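Foro > Iluminación interior > Locales y oficinas
Tema: Reflejos en un panel impreso con luz cenital y ventanal al fondo

cremilda_c
Mensajes: 50
16 de junio de 2020

Buenas. Tengo una sala diáfana con techo blanco de paneles nervados y vigas largas vistas. La luz artificial viene de paneles rectangulares tipo claraboya (Gokivley, luz neutra, difusor opal) y de empotrados redondos pequeños hacia el fondo. Además hay ventanas amplias que dan a una zona arbolada.

El problema es un panel impreso con estética de periódico, en blanco, gris y negro, con titulares grandes y bloques de texto pequeño. De pie, a 2 m, los titulares se leen sin dificultad. El texto pequeño pierde contraste y según el ángulo aparece un velo. El laminado es satinado, según el impresor.

Medido en el plano del panel con las luces encendidas y el cielo cubierto: 200 lux en vertical. Con las luces apagadas, 50. No me parecen valores malos para leer. ¿Cambio el difusor, cambio el laminado o muevo el panel?

Firmado: Cremilda Camargo

tornillo_m8
Mensajes: 200

Con 200 lux en vertical se lee de sobra. El velo es reflexión especular de la luminaria en el laminado. Comprobación: espejo plano pegado al panel, te pones en la posición de lectura y miras qué aparece. Si aparece la luminaria, ya tienes la causa. Si aparece la ventana, el difusor no pinta nada en esto.

walid_t

No comparto lo del difusor tan rápido. Un techo blanco nervado funciona como luminaria secundaria: recibe luz de las ventanas y la devuelve repartida. En un satinado eso levanta el negro en toda la superficie y no se ve ninguna mancha concreta. La prueba del espejo le va a enseñar techo, y el techo no se puede quitar.

Pregunta para Cremilda: ¿el velo cambia al apagar?

Walid Tarawneh

cremilda_c

Cambia, pero poco. Con todo apagado sigue habiendo pérdida de contraste en el tercio superior. Abajo mejora.

tornillo_m8

Entonces hay dos fuentes. Arriba entra la ventana o el techo, abajo la luminaria. Sigo diciendo que lo barato es inclinar. Con 8 grados hacia delante el reflejo se desplaza 16 y deja de ver techo.

walid_t

Inclinando hacia delante ve suelo, de acuerdo, siempre que el suelo sea oscuro. Si es claro y le da la luz de la ventana ganas poco. Y un panel de pie inclinado hacia el público pide lastre detrás. Yo iría antes al laminado mate. Hay uno de Trumotden que uso en rotulación interior y en negros macizos aguanta bien. En gris medio apaga algo.

pladur_y_punto

El mate se raya con mirarlo. En un sitio de paso lo tienes lleno de marcas en un mes. Yo puse uno en marzo y ya lo he cambiado.

walid_t

Depende del gramaje y de si va sobre rígido. Sobre PVC espumado no he tenido ese problema.

pladur_y_punto

Sobre PVC espumado fue precisamente.

tornillo_m8

Cremilda, ¿tienes alguna foto desde abajo, donde se vea la relación entre techo, ventanas y panel? Sin eso estamos discutiendo geometría a ciegas.

cremilda_c

Subo esta. Deforma bastante en los bordes, así que no saquéis ángulos de ella. El panel es el de INOVECENT. Las vigas cruzan en diagonal respecto al encuadre.
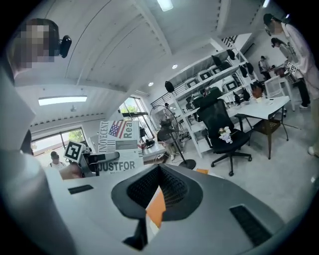
La prueba del espejo la hice esta mañana. En la mitad superior aparece techo con luz de ventana y en la inferior entra el borde de la luminaria rectangular. Los empotrados redondos no aparecen en ninguna posición de lectura, los descarto. El suelo es claro, para lo de la inclinación.

tornillo_m8

Pues aun con suelo claro la inclinación funciona. Prueba con dos calzos en la base trasera y vuelve a medir. Mide luminancia si puedes, el luxómetro te va a dar casi lo mismo antes y después porque mide lo que llega y el velo está en lo que sale.

walid_t

En eso estamos de acuerdo. Añadiría que compares negro impreso y blanco impreso desde la misma posición. Si la relación baja de 8 a 1, el texto pequeño va a costar con cualquier iluminancia. Sobre el laminado mantengo lo dicho.

mofokeng_lux

Llego tarde al hilo. En Mofokeng lo resolvemos regulando por zonas: bajamos solo la luminaria que cae en el ángulo de reflexión y dejamos el resto. Si los paneles van con driver regulable es cuestión de programación. Lo simulamos antes en Pomico, que admite superficies satinadas con lóbulo especular.

cremilda_c

Los drivers son todo/nada y van dos luminarias por circuito, así que regular significa tirar cable. Queda para otra fase.

Calzos puestos. La franja inferior se ha limpiado del todo. Arriba mejora pero queda un resto visible con el cielo despejado. He pedido una muestra del mate de Trumotden para pegarla en una esquina y comparar sobre el mismo soporte.

pladur_y_punto

Pásale la uña antes de pedir el rollo.

walid_t

Y pide también la muestra en gris, además de la negra.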